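작업노트 / 11월, 호밀빵 노화 실험 (Staler) 계속

오전 8시 반 시작. 밤새 보관함 두 개 다 돌아감. 냉장 쪽 빵 봉투 안쪽에 물방울 맺힌 것 하나, 표시만 해두고 안 뺌. 냄새는 정상. 껍질은 이미 질겨졌다. 손가락으로 누르면 자국이 남고 안 올라옴.

지난번에 적다 만 것부터 정리. 노화(굳는 것)랑 건조(마르는 것)를 자꾸 섞어서 쓰고 있음. 내 노트도 그렇고 공유 폴더 표도 그렇다. 밀봉해서 무게가 안 줄어도 속살은 굳는다. 전분이 다시 결정으로 돌아가는 쪽이고, 수분은 속살에서 껍질로 옮겨 갈 뿐 봉투 밖으로 나간 게 아님. 그러니까 표에 "마름"이라고 쓴 칸은 전부 둘 중 어느 쪽인지 다시 봐야 한다. 무게 기록 있는 것만 판정 가능. 무게 없는 건 그냥 "굳음"으로 둘 것.

반죽은 Kuruc 호밀 가루 비율 높인 것과 밀가루만 쓴 것, 두 가지. Kuruc은 봉투마다 입도가 좀 다르다. 이번 봉투가 확실히 굵다. 체에 남는 게 많고 물을 천천히 먹음. 평소대로 물 잡았다가 반죽이 처음엔 질고 나중에 되직해져서 당황. 다음엔 가루랑 물만 먼저 섞어서 좀 두고, 소금은 나중에. Rostislav Bartoš는 호밀은 원래 그렇게 안 한다고 메모를 남겼는데 (사워종을 먼저 크게 키우라는 얘기) 이번 회차는 조건 바꾸면 비교가 깨지니 그대로 감. 다음 회차에 따로 한 줄 만들자. 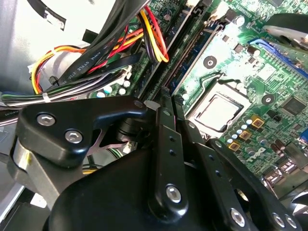 최종 수정: 11월, 오후 4:12

반죽 무게 덩어리당 601 g. 600으로 맞추려다 저울이 자꾸 601에서 멈추길래 전부 601로 통일했다. 뺀 반죽 다시 붙이고 하다 보면 표면이 찢어져서 그게 더 문제임. 다 구운 다음 무게는 덩어리마다 따로 적을 것. 굽기 손실이 덩어리마다 다르고, 오븐 안쪽 왼편에 놓은 게 항상 더 가벼움. 오븐 탓인 거 다들 아는데 노트에는 한 번도 안 적혀 있어서 적는다.

식히기. 철망 위에서 속까지 식을 때까지. 지난 회차에 성급하게 봉투에 넣은 호밀 두 덩이는 껍질이 눅눅해져서 첫날 값이 이상하게 낮게 나왔다. 부드러워서 낮은 게 아니고 겉이 젖어서. 이번엔 속 온도 재고 넣었음. 탐침 꽂은 자리는 측정 단면에서 뺄 것!! 지난번에 구멍 난 데를 누른 적 있음.

보관 조건 세 가지
- 실온, 종이봉투
- 실온, 밀봉
- 냉장, 밀봉

냉동은 이번에 안 함. 자리 없음. 냉동이 제일 덜 굳는다는 건 다들 아는 얘기고 궁금한 건 냉장이랑 실온의 차이. 첫 회차에서는 냉장이 실온 밀봉보다 확연히 빨리 굳었는데 호밀은 그 차이가 작게 나왔다. 이게 진짜인지 아니면 호밀 쪽은 처음부터 단단해서 차이가 묻힌 건지 모르겟음. 첫날 값으로 나눠서 비율로도 그려볼 것. 절대값 그림만 보고 얘기하다가 지난번 회의가 길어졌다.

단면 자르기. 칼 갈았음. 무딘 칼로 자르면 속살이 눌려서 첫 누름 값이 이미 한 번 눌린 빵 값이 된다. 톱니칼, 힘 빼고, 옆으로 길게. 두께 지그 쓰기. 끝쪽 두 장은 버리고 가운데만. 버린 끝쪽은 Grater로 갈아서 수분 재는 데 씀.

Grater 쪽 문제. 호밀 속살이 판에 들러붙는다. 갈린 게 아니라 으깨진 떡처럼 나와서 접시에 얇게 안 펴짐. 두껍게 남은 덩어리는 겉만 마르고 속은 안 마른 채로 무게가 멈춘 것처럼 보인다. 해결책 후보:
- 갈기 전에 얇게 썰어 잠깐 펼쳐두기 (그동안 마르는 게 문제. 무게를 먼저 재면 됨)
- 굵은 판으로 바꾸기
- 그냥 손으로 뜯기

일단 굵은 판으로 바꿔봄. 조금 나음. 밀가루 쪽은 가는 판 그대로도 잘 나오는데 조건 맞추려고 둘 다 굵은 판으로 통일. 그래서 이번 회차 수분값은 지난 회차랑 바로 비교하면 안 됨. 표 맨 위에 빨간 글씨로 써둠.

판 닦는 건 바로바로. 마른 호밀 풀은 솔로도 안 떨어진다. 물에 담가두고 점심 먹고 오면 괜찮음.
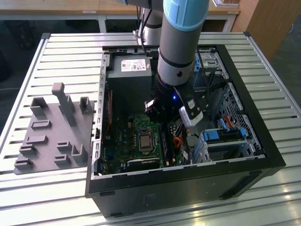
누름 측정 (Ketelby)

Ketelby 장비는 아침에 한번, 오후에 한 번 영점. 오늘 아침 영점이 살짝 흘러 있었음. 추 올려서 확인, 다시 맞추고 시작. 누르는 깊이는 슬라이스 두께의 비율로 설정해야 하는데 누가 고정 깊이로 바꿔놨다. 파일 머리말에 설정이 남으니까 측정 시작 전에 꼭 열어볼 것. 어제 오후분이 고정 깊이로 잰 것인지 확인 필요. 고정이었으면 두께 보정하거나 버리거나. 보정은 별로 안 믿음. 빵이 스프링처럼 일정하게 눌리는 게 아니니까.

누르는 순서도 정해두자. 지금까지는 꺼낸 순서대로 눌렀는데, 그러면 냉장 빵이 항상 마지막이고 책상 위에서 미지근해진 뒤에 재게 된다. 차가운 채로 재면 단단하게 나오고 데워지면 값이 내려간다. 냉장 빵은 밀봉한 채로 실온에 두었다가 속 온도 맞춘 다음 잘라야 함. 오늘부터 이렇게. 기다리는 시간은 표에 적음. 기다리는 동안에도 굳기는 하겠지만 하루 단위로 보는 거니까 일단 무시.

오늘 최고값은 3,954. 단위는 Ketelby 내부 단위고 g로 환산 안 된 값이다. 냉장 호밀. 같은 덩어리에서 나온 옆 장은 훨씬 낮았는데, 잘라보니 3,954 나온 장에는 덜 풀린 가루 뭉치가 있었다. 누른 자리 바로 밑. 값은 지우지 않고 비고에 "가루 뭉침"이라고만. 지우기 시작하면 끝이 없음. 평균 말고 중앙값으로 그리면 어차피 크게 안 흔들린다.

반대로 너무 낮은 값들은 큰 기포. 밀가루 쪽에 많음. 성형할 때 가스를 제대로 안 뺀 덩어리가 하나 있는데 그건 단면만 봐도 안다. 단면 스캔에서 기포 큰 장은 표시해두고 나중에 빼고도 그려볼 것, 넣고도 그려볼 것.
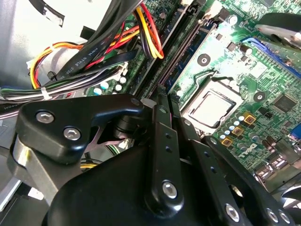

기포 얘기 계속하자면 기준을 눈대중으로 하면 안 될 것 같다. 나는 빼고 Bartoš는 넣고 이런 식으로 갈린 장이 벌써 여럿. 누름판 지름보다 큰 구멍이 누름판 밑에 걸리면 제외, 나머지는 다 포함. 이걸로 정함. 걸리는지 애매하면 포함. 지난 회차 것도 스캔이 남아 있는 건 같은 기준으로 다시 봐야 하는데 이건 급하지 않음.

온습도 기록. 5분 간격이니 하루 288줄이어야 한다. 냉장 쪽 파일은 맞음. 실온 쪽은 모자람. 빈 데가 새벽에 몰려 있는데 건전지인지 수신 문제인지 모르겠음. 건전지 갈았으니 내일 아침에 줄 수 다시 볼 것. 빠진 구간은 앞뒤 값으로 메우지 말고 빈칸으로 둔다. 실온이라고 적어놓고 실제로는 밤에 꽤 내려가는 게 보여서 이 구간이 중요하다. 창가 쪽 선반이라 더 그럴 듯. 다음 회차부터 실온 상자를 안쪽 벽으로 옮기고, 옮긴 날짜 적기.

데우기 실험 (덤). 굳은 빵을 다시 데우면 부드러워지는 건 전분 결정이 풀려서고, 식으면 다시 굳는데 처음보다 빨리 굳는다는 얘기가 있음. 남은 슬라이스로 해봤다. 호일에 싸서 오븐에 넣었다가 꺼내서 바로 누르고, 식힌 뒤 옆자리를 또 누름. 뜨거울 때는 확실히 낮다. 거의 첫날 수준. 식힌 뒤에는 다시 올라갔는데 데우기 전보다 높은지는 장마다 다름. 장수가 적어서 아무 말도 못 함. 밀가루 쪽이 더 잘 돌아오는 느낌은 있음. 느낌이라고만 적어둠.

맛. 둘이서 먹어본 거라 데이터 아님. 둘째 날 호밀 실온 밀봉이 제일 낫다. 첫날 호밀은 칼에 묻고 입안에서 뭉친다. 호밀은 하루 묵혀 먹는 게 맞는 듯. 그런데 누름 값만 보면 첫날이 제일 "좋은" 빵이 되니까 발표할 때 단단함 = 나쁨으로 읽히지 않게 축 이름 조심. "신선도"라고 쓰지 말 것. 그냥 "누름 힘". 종이봉투 쪽은 둘째 날 껍질이 아직 괜찮은데 속이 가장자리부터 말라 있음. 이쪽은 진짜로 마른 것. 무게도 줄었다.

껍질은 따로 재야 하나 고민. 지금은 속살만 누르는데 먹을 때 사람들이 굳었다고 하는 건 껍질 질긴 것도 섞인 말이다. 껍질은 뚫는 탐침으로 해야 하고 탐침은 서랍에 있음. 끝이 휘었던가? 확인. 휘었으면 새로 주문.

오후 3시쯤 파일 정리. 이름 규칙 또 안 지켜짐. 회차_가루_보관_덩어리_장 순서. 밑줄로. 띄어쓰기 금지. "최종", "진짜최종" 금지(내가 만든 것임, 지움). 원본은 읽기 전용 폴더로 옮기고 계산은 사본에서만. 그래프 스크립트가 한글 열 이름에서 한 번 죽어서 열 이름만 영문으로 바꿨다. 표 안의 비고는 한글 그대로 둬도 됨.

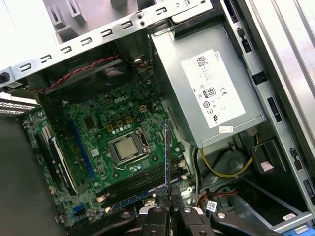 뚜껑 연 Dell 본체 안쪽, 메인보드와 CPU 소켓.

남은 일
- 어제 오후분 깊이 설정 확인 (제일 먼저)
- 실온 기록기 줄 수 확인
- 다음 회차용 종 먹이기. 저녁에 한 번, 아침에 한 번. 지금 종은 신맛이 너무 세다. 먹이 비율 올릴 것
- Kuruc 가루 남은 양 재기. 같은 봉투로 한 회차 더 나오는지. 안 나오면 새 봉투랑 섞어서 한 통으로 만들고 나서 시작
- 굵은 판으로 한 수분 측정, 같은 덩어리에서 세 번 반복해서 편차 보기
- 봉투 밀봉기 열선 청소. 한쪽 모서리가 덜 붙는다. 실온 밀봉 중에 하나가 무게 줄어든 거 이것 때문일 수도 잇음
- 첫날 값으로 나눈 그림 그리기, 중앙값으로
- Bartoš 메모대로 사워종 크게 키운 반죽 한 줄 추가. 소금량은 같게

밀봉기 관련해서 하나 더. 무게 줄어든 그 덩어리는 보관 조건을 "밀봉"으로 두면 안 될 것 같은데 그렇다고 종이봉투도 아니고. 일단 따로 색칠만. 봉투를 물에 눌러서 공기 새는지 보려다가 빵이 들어 있어서 못 함. 다 쓴 다음에 빈 봉투로 해볼 것.

내일 아침은 냉장 호밀부터 꺼내놓고 Ketelby 영점. 칼 또 갈 필요는 없을 듯.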